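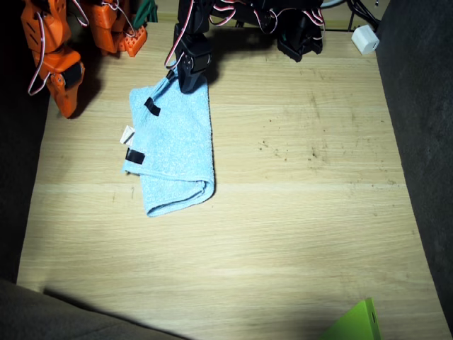
La serviette bleu clair, pliée sur la table

Serviettes éponge qui n'absorbent plus rien, que faire ?

Posté par Runetti
Membre depuis décembre — 30 messages

Bonjour à tous,

Je craque un peu avec mes serviettes de toilette. J'en ai racheté tout un lot à l'automne (du 100 % coton, pas du premier prix en plus) et depuis quelques semaines elles glissent sur la peau au lieu d'essuyer. On sort de la douche, on frotte, et l'eau reste là ! Mon fils dit que c'est comme s'essuyer avec un imperméable et je ne peux pas lui donner tort.

Je lave à 40 avec une lessive liquide classique, une bonne dose d'adoucissant parce que l'eau est très calcaire par ici, et je fais sécher sur l'étendoir dans la salle de bains. Le bizarre, c'est que les vieilles serviettes de ma mère, qui doivent avoir 35 ans et qui sont rêches comme du carton, essuient dix fois mieux.

J'ai lu tout et son contraire : vinaigre, bicarbonate, les deux ensemble, balle de tennis dans le tambour... Est-ce que quelqu'un a vraiment essayé quelque chose qui marche ? Et est-ce que c'est rattrapable ou je dois les passer en chiffons ?

Merci d'avance !

Adjoa Amegashie
2219 messages

Bonsoir Runetti,

Pour moi c'est l'adoucissant, à 90 %. Il dépose une sorte de film gras sur les bouclettes, c'est ce qui donne le toucher doux, et c'est aussi ce qui empêche le coton de boire. Au début on ne s'en rend pas compte et puis les couches s'ajoutent à chaque lavage. J'ai eu exactement le même souci en arrivant dans mon appartement — eau dure, serviettes neuves, adoucissant à la louche — et j'ai tout récupéré sauf un drap de bain.

Voilà comment j'ai fait. Un premier cycle à 60 sans rien du tout, ni lessive ni adoucissant, juste pour décrocher ce qui veut bien partir (regardez par le hublot, chez moi ça moussait tout seul !). Ensuite un deuxième à 60 avec une demi-dose de lessive en poudre et 2 cuillères à soupe de percarbonate, mais seulement si c'est du blanc ou une couleur qui tient. Pour des teintes fragiles je laisserais tomber le percarbonate et je ferais simplement un rinçage de plus. Vérifiez quand même l'étiquette avant de monter à 60, certaines finitions tissées n'aiment pas ça.

Ne remplissez pas trop le tambour, aux deux tiers maximum. Une éponge tassée ne se rince pas, j'ai mis des années à l'admettre parce que je voulais tout passer en une fois le jeudi.

Pour le séchage, secouez chaque serviette un bon coup en la sortant, dans la longueur puis dans la largeur, ça redresse les boucles. Et si vous avez une fenêtre ou un balcon, mettez-les dehors. Dans une salle de bains sans air elles mettent une éternité et elles finissent par sentir.

Quant au vinaigre blanc, j'en mets un petit verre dans le bac de l'adoucissant une fois sur trois ou quatre, pas plus, j'ai toujours un peu peur pour les joints. Le mélange vinaigre et bicarbonate par contre, laissez tomber, ça pétille et ça s'annule. Et jamais de vinaigre avec de la javel, c'est dangereux.

Il m'a fallu trois ou quatre lavages avant de sentir une vraie différence, donc ne jetez rien tout de suite !

Gastard

+1 pour arrêter l'adoucissant. Moi je mets au sèche-linge environ 30 minutes et basta, elles sont gonflées. La balle de tennis ça fait un boucan pas possible et la mienne a déteint.

Imberg

Pas tout à fait d'accord avec le 60 systématique, ça consomme et les liteaux rétrécissent, après ça gondole sur les bords et c'est moche une fois plié. Je reste à 40 avec de la poudre et une option rinçage plus. Bon, je n'ai jamais utilisé d'adoucissant donc je ne pars peut-être pas du même point que vous.

Sinon regardez le dosage de la lessive liquide, on en met presque toujours trop. Sur mon bidon le bouchon a trois traits et je ne dépasse plus le premier. Celui du milieu, c'est pour le bleu de travail de mon mari.

Runetti

Merci à tous les trois ! J'ai lancé le cycle à vide de lessive ce matin et effectivement, ça mousse, c'est assez dégoûtant. Je fais le deuxième ce soir. Adjoa, pour des serviettes bleu marine, vous tenteriez le percarbonate ou pas ?

Adjoa Amegashie

Sur du marine, non, je ne m'y risquerais pas. Juste la poudre et le rinçage en plus.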